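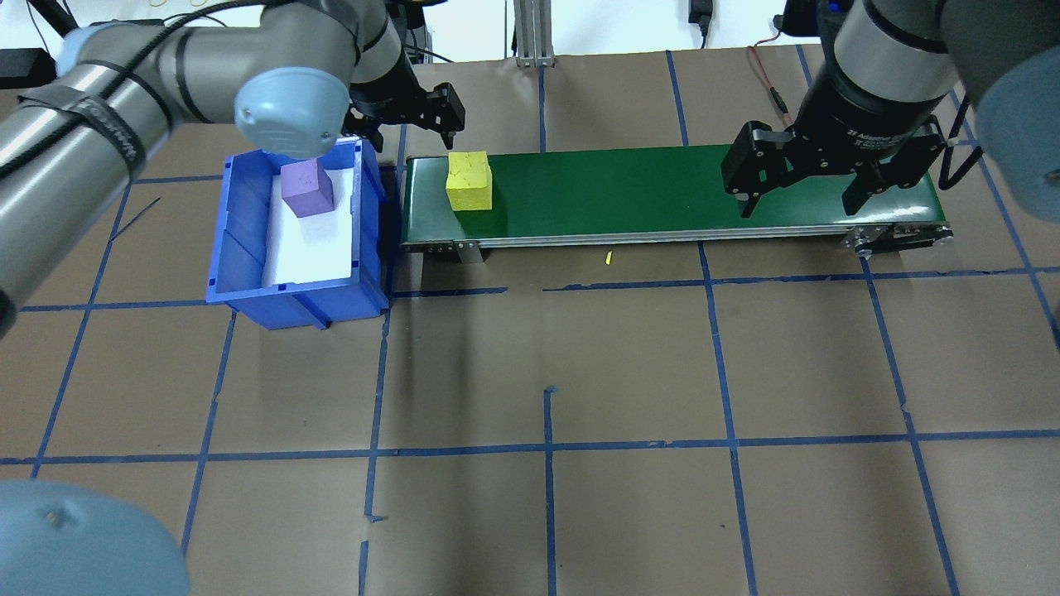

Straight tape lines on brown paper, and a bin lining that stays put?

tapeandtwine
18 Nov 2024

Hi all, two questions in one because they're the same table. I've covered the top in brown paper (Plalier, the 896 roll, in case anyone knows it) and marked it into boxes with blue masking tape, so that when foam blocks and other bits get moved I can say which box they go back to. There's a little green conveyor belt sitting on the paper and a blue plastic bin at the end of it, and the blocks go from one to the other.

I love how it works but my lines are crooked! Not all of them, just enough that I see it every single time I walk in. There's also a short strip I stuck on in the middle that lines up with nothing, and I'm scared to peel it because last time I pulled a strip up it took the top layer of the paper with it.

Second thing is the bin. I put a white lining in the bottom and I'd like it to lie flat without gluing it, so I can take it out and shake it. My yellow foam sheds too, I keep finding tiny crumbs on the paper. What do you all use?

pegboard_fan

Oh I have been down this road. Forget following the edge of the table, mine isn't square and I bet yours isn't either. Get a chalk line or just a long level and a pencil, draw ONE line down the middle, and measure everything else off that. I make tick marks at both ends, lay the tape down loose from tick to tick, pull it a bit tight and then press from the middle out. If you press as you unroll, it wanders, every time.

Before any of that, pull the paper snug and tape it to the underside of the table. If the paper can creep your grid is going to creep with it. I redid mine in April and left it overnight before marking it up, which may be superstition but it's been good.

For the stuck strip, a hair dryer on low for 20 seconds and then peel back flat over itself, slowly. Keep the angle low! I used to yank straight up and I have the patches to prove it. Ziller makes a low-tack tape that comes off easier, but it also lifts at the corners where strips cross, so I went back to the ordinary stuff. 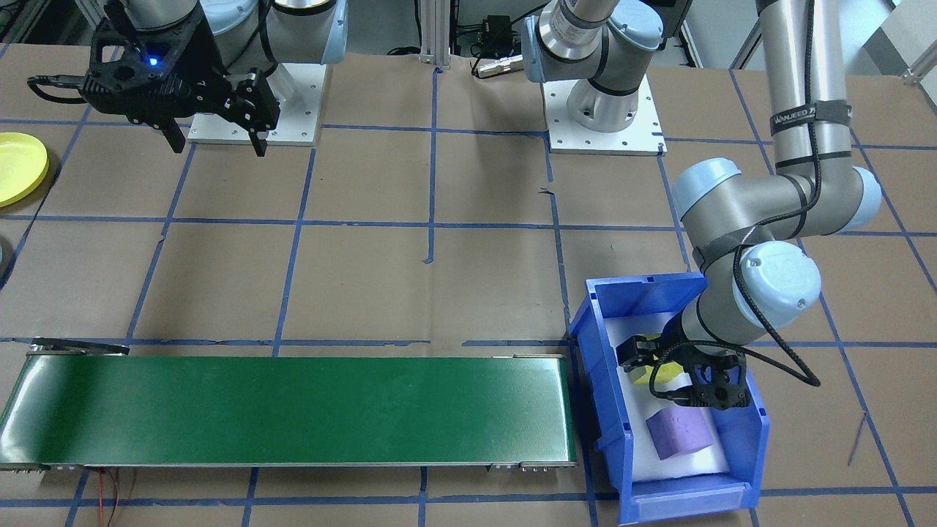
Belt, bin and tape grid on the brown paper

gluepot11

Can't help with the lines, mine are worse. For the bin I'd go with foam padding over thin sheet. Trace the bottom of the bin on scrap paper, cut the foam 2 millimeters bigger than the tracing on each side and push it in. The squeeze holds it - no glue, and you can still lift it out by a corner. If your bin tapers, trace the inside and not the outside (guess how I know).

Foam crumbs, lint roller. Dab it, don't roll it, or you'll pick up the edges of the tape.

lau_basement

just leave the crooked ones? you can still tell which box is which

We use cookies to remember your login and keep Petska Help running. By continuing to browse you agree to our cookie policy. Accept / Manage settings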